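kurek_lab
Posted 9/23/22
Sim result for the Indadden policy. Trained on 133 demos, no wrist view in training, head view only. Counter pickup is fine
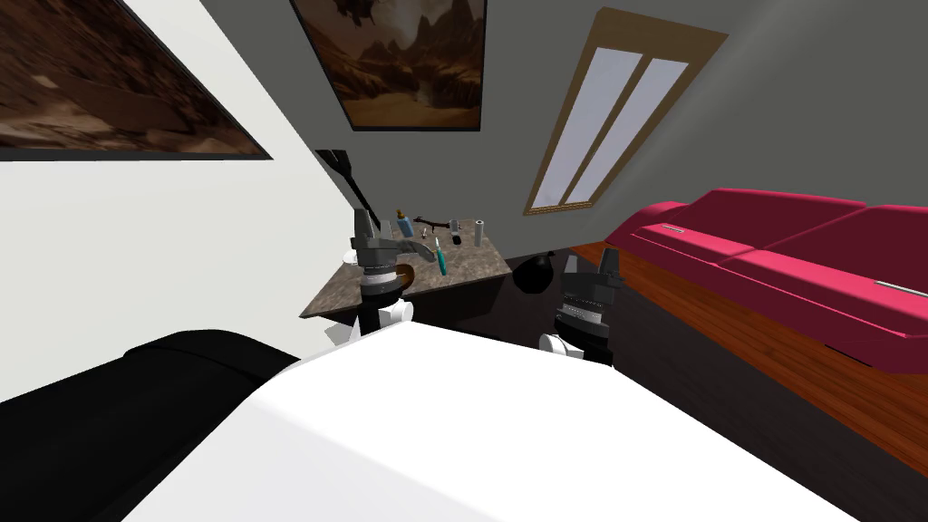 but floor pickup falls apart. Same weights both times.

csenge_sz
133 is tiny. I'd blame teh data before the views.

kurek_lab
Disagree, counter got the same share.

mazurek11

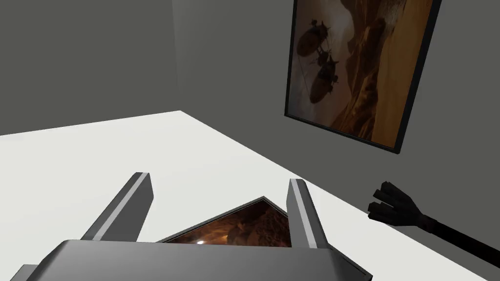 Flat stuff is a known pain in our runs. Fingers have no edge to get under. With a framed picture lying on a pale floor like that one, I'd randomize the floor color first, then retrain.

csenge_sz
Color wont fix a bad approach angle. Add wrist view, run both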